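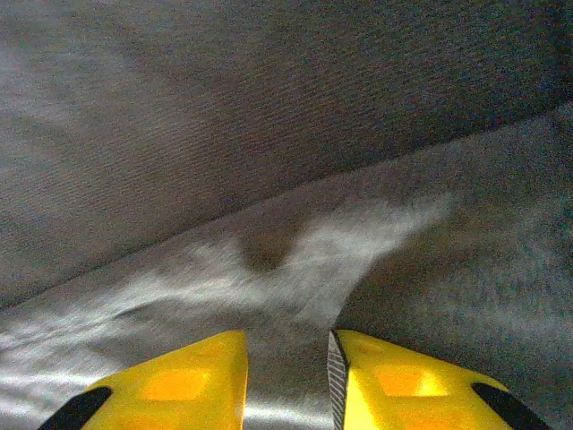 Malabanan Claim Check Desk Kit

If you run a small newsroom, a library help desk or a neighborhood news page, you already know how it goes. Somebody forwards a video with an angry caption, three more people forward the same one before lunch, and by evening your readers want to know whether it's real. We put the Malabanan kit together for exactly those days, and we're very fond of it (we use it ourselves, every single morning).

The kit is a printed workbook, a set of cards and a year of access to our online claim log. The workbook takes you through one claim at a time, from the first time you can find it online to the wording of your published verdict. There's plenty of room to write, because we have all tried to squeeze a long web address into a tiny box and it's no fun at all!

What comes in the box

Spiral-bound workbook with 22 claim worksheets
14 search cards covering reverse image searches, old captions, place clues, weather records and reposted clips
Correction log pad, three-hole punched
Desk guide to writing a fair headline
One year of the Trondton online claim log, for up to five people

The online log holds up to 2,000 entries, and you can search it by keyword, place or the account that first posted the claim. If a rumor comes back around next June with a new caption on it, you'll find your old notes in a few seconds and won't have to start over. Entries can be exported as a plain spreadsheet whenever you like.
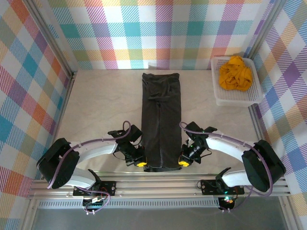
Choosing between the two editions

The Drornby edition is the one most people start with. It's written for one or two people who check claims alongside their other work, and the worksheets fit on a single page. The Drorkenbridge edition has longer worksheets with a second sign-off box, plus an extra section on contacting police departments, city offices and the person who posted the video. If you have an editor who reads everything before it goes up, that's probably the one you want.

Both editions are in American English. The workbook pages may be photocopied for use inside your own newsroom or classroom, and please do, they're meant to be scribbled on.

Shipping and refills

We print in small runs of 800, so now and then we're out for a week or two while the next batch is bound. Refill worksheets and log pads are sold separately and fit either edition. Unopened kits can be returned within 14 days of delivery.

Page updated 2024-11-08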